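### 4.3 What a passed check does and does not show

Most of the rules we reviewed ask for a success rate and little else. The Zalbridge checklist wants 50 trials per task; the Komex guide wants 2000 in simulation before any hardware is touched. Neither says what the policy must be able to see while it earns its score. We think this is a serious gap, and we doubt that a larger trial count would close it.

Our own audit covered 267 simulated episodes of block handling, all of them submitted as compliant under the Komex guide. Mugo and Sampaio went through the camera views separately and marked every episode in which an object relevant to the task was partly hidden at the moment of decision. They agreed on 54. The submitted reports mention none of these. Under the guide as written they didn't have to, and a reader would have no way to tell an informed choice from a lucky one.

Figure 3 gives one such view. A gray object sits behind and beside the magenta block with only a narrow strip of it showing, and the block's own base is outside the view. A rule that asks for "adequate visibility of the workspace" could be read as satisfied or violated here, depending on who is reading. Kramer, who helped draft the Irard protocol, told us he would pass it. Toom would not.
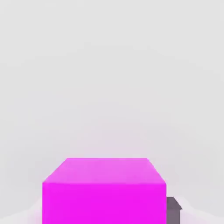 **Figure 3.** Simulated view with a magenta block close to the camera and a gray object partly hidden at its lower right.

We also question how much plain rendered views can tell us about visibility on real hardware. The background has no horizon line or other objects, and the large block carries no markings. Defenders of the guide say that simple views make results easier to compare. Perhaps so — but comparing scores is a different aim from judging safety, and the guide claims to serve both.

Our minimum request is modest. Reports should state the share of episodes with hidden objects, give success rates for those episodes separately, and include the views themselves. The Conceição draft already asks for the first of these, though it leaves "hidden" undefined.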